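Gilchrist Residents' Forum
Board: Records, Minutes and Correspondence
Topic: Retention of paper records after the move to the shared drive

Posted by T_Hinds (Board moderator)
December 2025

Members are invited to comment on the draft retention rule before it goes to the February meeting. The draft reads as follows.

"Paper copies of minutes, correspondence and contractor quotations shall be kept for 3 years from the date of the document. After that period the paper copy may be destroyed, provided that a scanned copy is held on the shared drive and has been checked by a second person."

The present holding consists of 1286 sheets, excluding the deeds and the original lease plans, which are not covered by the draft. Comments should be confined to the rule itself. Questions about access to the shared drive have their own topic.

Tamsin Hinds

Posted by UrhoT

I support the draft with one reservation. The period of three years is too short for contractor quotations. When the Plukosov roofing matter was reopened, the quotation that settled it was almost 20 years old, and it was found only because a former secretary had kept everything. Had the rule been in force, we would have been relying on a scan made on whatever equipment was then available.

I propose that quotations for work on the fabric of the building be kept on paper for as long as the work itself is expected to last.

Urho Toivonen

Posted by Precious.O

With respect to the previous contributor, I do not agree. The quotation in question was legible, but its second page was missing, and the residents paid for a surveyor all the same. Paper kept without an index gives a sense of security that it has not earned.

The rule should say more about how papers are filed and less about how long they are kept. I would ask for the following to be added:

Each folder to carry one subject only.
Each folder to have a contents sheet at the front, with the date of the last addition.
Loose papers to be filed or returned to the sender within one month.

Precious Oosthuizen

Posted by F.Thygesen

I am grateful to both members. In my previous post at Gandetari Housing we worked to a system much like the one Mrs Oosthuizen describes, and it held up well for current papers. Colour was used for the subject and position for the age of the file, so that anything moved out of order could be noticed at once. The current papers stood upright on the table in an open organiser. Closed files went to the cupboard at the end of the year. 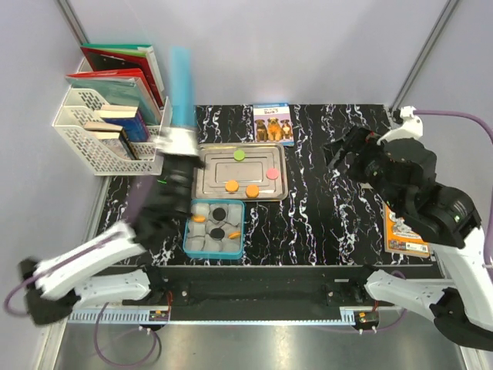 Folders and books standing upright in a white organiser with perforated sides.

The weakness of the system was that colours ran out. Once we had more subjects than colours, green came to mean both insurance and gardens, and a renewal notice was overlooked in consequence. I would therefore recommend written labels in every case, with colour as a convenience only.

On the period of retention I have no firm view, although I note that our insurer will accept scanned copies if they are complete.

Frida Thygesen

Posted by Precious.O

I accept the point about labels and withdraw nothing else. Could Ms Thygesen say whether the contents sheets were typed or written by hand? Our members have differing views on this.

Posted by F.Thygesen

They were written by hand during the year and typed when the file was closed.

Posted by tayla_h

I wish to record an objection to the draft as a whole. The shared drive has been in use for less than a year, and the Prernino account through which we pay for it is renewed annually by a single member. If that payment lapses, the scans go with it. No rule permitting the destruction of paper should be adopted until a second copy of the scans is held somewhere else.

I would add that "checked by a second person" is not defined. Checked for what? A page may be present and still be unreadable.

Tayla Harawira

Posted by UrhoT

Ms Harawira is right about the second copy and I would support an amendment to that effect. I do not think it follows that the whole draft should be put off. The cupboard on the first landing is full, and papers are now being kept in members' own flats - an arrangement that is worse than either of the alternatives before us.

Posted by tayla_h

Papers in members' flats can be retrieved by asking for them. Papers that have been shredded cannot. My objection stands.

Posted by T_Hinds (Board moderator)

Thank you for these contributions. The draft will be put to the February meeting with 2 amendments shown alongside it: first, that a further copy of all scans be held apart from the shared drive before any paper is destroyed; second, that the check by a second person shall confirm that every page is present and can be read.

Mr Toivonen's proposal on building quotations will be taken as a separate item, as it concerns the period and not the method. Mrs Oosthuizen's filing requirements, with the addition on written labels, will be circulated as guidance and do not need a vote.

Ms Harawira's objection has been recorded in full. Members who wish to speak to any of these items should reply below with the item concerned.

Tamsin Hinds

Posted by Precious.O

I wish to speak to the item on building quotations, against.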